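How to set up a play kitchen so it actually gets played with

Most advice on play kitchens comes from people selling play kitchens. I've put together four of them, two for a playgroup in Grurnasthorpe and two at home, and I don't believe half of what the catalogs say. What follows is what has worked for me.

Step 1. Clear the counter

Take everything off. The Endale catalog shows its kitchens buried in felt vegetables, and I suppose that sells felt vegetables. A child who can't find a place to set down a pot will go and cook on the floor.

Step 2. Start with one pot and one thing to cook

Put a pot at the back of the stove and leave something plain next to it. A block is fine. It can be a pea, a bar of soap or the soup itself, and you don't have to buy it.
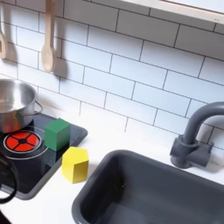
Yaqin Tan wrote to say she tried this and her son asked where the real food was. She gave him a bowl of dried pasta and he was happy for 40 minutes, so she thinks I'm being stingy. Maybe I am. Dried pasta is fine for older kids if you like sweeping. I'd keep it away from anyone who still puts things in their mouth.

Step 3. Hang the utensils low

Two is enough: a spoon for stirring and a spatula for flipping. Hang them from a rail or from hooks, and check that your child can take them down and put them back without a stool. If the rail is too high, skip it and stand them in a jar. I have yet to see a toddler return a whisk to its proper hook, whatever the box promises.

Step 4. Don't pay for sound effects

I was talked into a Sulum stove that sizzled. It sizzled all through September and then I took the batteries out. Printed burners and painted-on buttons do the same job, and kids supply the noise for free – usually more of it than you wanted.

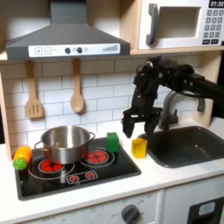
Wipe the cooktop and the backsplash with a damp cloth and a drop of dish soap. Skip the special toy cleaner. Wooden spoons get the same cloth and then a dry towel, and don't leave them soaking in the sink overnight.

Step 5. Swap things, don't add them

Once the pot gets ignored, put it in a closet and bring out a pan. Some people swap on a schedule. I wait until I'm tired of stepping on something. Keep the spare pieces in one box with a lid, and when the lid won't close, give a few away.

Check the screws on the hood and the shelf while you're at it. Mine worked loose twice, and the instructions never mentioned it.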